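Home | Stories | Essays | Archive | About

The Tile Room

August 21, 2021

They paid by the session in Hundthorpe, and a session was 16 demonstrations, good ones. The company decided which were good. I had done 1126 by then and still had not met anyone who could tell me what the arm had learned from them.

"It watches how you do it," the woman from Fladimlow had said on my first day. I asked what it did with my mistakes. She said those were useful too, and then docked me for them.

The job was to put on the headset, hold the two handles, and bring the gripper to a lump. The lump did not exist. Neither did the room, though somebody had gone to the trouble of staining the tiles. My grandmother's kitchen in Tatport had a wall nearly that ugly, and she had scrubbed hers.

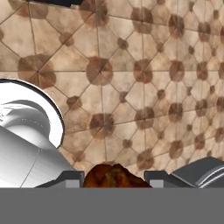

The lump between the fingers, the tiles behind.

I squeezed the left handle a little, then the right. There was no weight in either one. I had told them this in April – a hand knows a thing by its weight, and I was teaching the arm to hold something I couldn't feel. They wrote it down. The next week the handles were the same and there was a new form to sign.

"What is it supposed to be?" I asked over the headset.

"An object," said the supervisor.

"Food? A rock?"

"The policy doesn't need to know."

I thought the policy might like to know, if it was ever going to be let loose on somebody's dinner. I waited with my thumbs on the handles. Behind the lump the brown spots ran off to the right, smaller and smaller, and I wondered who had been paid for those.

"You're idle," the supervisor said. "Idle time gets recorded."

"Then it's learning to be idle."

He had no answer to that, or he had muted me. I closed the fingers.

2 comments | 2 shares

Related stories
Choi
The Night Ferry to Tatport
Instructions for a Borrowed House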